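Back on the mat, sort of

May 25, 2020

Quick one tonight, dinner's in the oven and I have maybe twenty minutes.
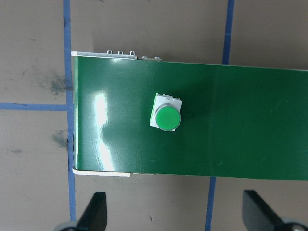
Training at home, week whatever

Gym's been shut since March. Kátia Moura still runs class over video, 6 in the morning, camera pointed at her garage floor. Half the time the sound drops out and we all just copy her feet. Jab, cross, slip, knee. Then burpees. I hate the burpees and I'm pretty sure she knows it.

No grappling obviously. That's the part I miss. You can shadowbox in a kitchen but you can't pass guard on a couch cushion – I've tried, the cushion won. Gleice says she drills hip escapes down her hallway every night, up and back, and her downstairs neighbor has started leaving notes.

Weight

Was 119 before all this. Am not saying what I am now. There was going to be a fight in the summer, the Clallwood card, amateur strawweight, and that's gone. They say "postponed" but there's no date and no venue so, gone. I was angry for a week or so. Then I ate a lot of bread.

Watching old fights

Since there's hardly anything new on I've been going back through the Flusgate tapes. Small shows, bad lighting, great fights. Best one so far is Blažena Doležal against Lindalva Bittencourt. Three rounds, and Doležal loses the first two badly. Can't get off the fence, eats elbows. Then in the third she gets a body lock with 53 seconds left and drags it down and nearly, NEARLY finishes the choke. Loses the decision. Still the best minute of grappling I've seen all year.

Valquíria Honorato cornered her that night and you can hear her screaming "hands, hands, hands" the hole time. Made me miss having a corner.

Gear

My Stedard gloves are done, stitching's gone at the thumb. Looked at new ones, some 60 dollars plus shipping, and I'm not paying that to hit a bag I don't own. Tape for now.

Plan for the week

Kátia's class, every one I can get up for. Skipping rope out back if it doesnt rain. Neck stuff. Less bread.

If anybody has the rest of the Flusgate shows, the ones after the Younis arena one, message me please – mine stop right there. OK, oven's beeping.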